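**FOR RELEASE 16 June 2019**

# Granetden Test Finds Robot Arms Still Slow at Clearing a Craft Table

*Consumer testing group advises gift shops and households to hold off on "chore-ready" claims*

GRANETDEN – Robot arms sold as nearly ready for household and shop-floor chores finished fewer than one in four of the small tidying jobs they were given, according to results released today by Grollside, an independent product testing group.

Grollside set 2,024 short jobs over the spring, all of them taken from the working day of a gift-wrapping counter: put the ribbon back, stand the scissors up, drop the bows in the box, fold the cloth. The arms completed 467 without help. Another 873 were finished only after a person stepped in, sometimes just to nudge a spool and sometimes to do most of the job. The rest were abandoned.

"We keep hearing that the household robot is a year or two off," said Oskari Laitinen, who ran the tests. "I would like to see one put away a pair of scissors before lunch. A new hire at a gift counter learns this in a morning, and you don't have to bolt her to a table."

Soft and springy things gave the most trouble. Ribbon that had come off its spool was picked up, dropped and picked up again. Cloth was carried to the right tray and left hanging over the side. Rigid items in known positions went much better, and Grollside says that part of the work has improved since its last round.

Speed was a separate problem. The longest job that still counted as a success, sorting one handful of mixed bows, took 118 minutes. Grollside's own staff did it while talking on the phone.

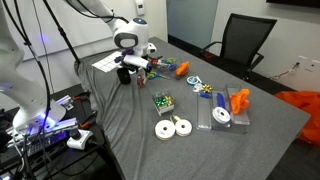 *Two white robot arms at a table of ribbon spools, gift bows, scissors and clear plastic trays.*

The group also questions the way such machines are shown to buyers. Sales videos tend to be short, and few say how many tries came before the good one. Grollside is asking sellers to publish every attempt, along with the number of times a person had to reach in.

Two store chains, Oksanen and Jandby, had asked for the results before deciding on trials at their wrapping counters. Oksanen has put its plans on hold. Jandby will go ahead with one store – with its full counter staff kept on.

"If it works there, we'll say so," Laitinen said. "I've left room in the report."

The full report, with job-by-job results, will be available from Grollside in July. A second round covering dishes and laundry is planned, though no start has been set.

**Press contact:** Oskari Laitinen, Grollside, Granetden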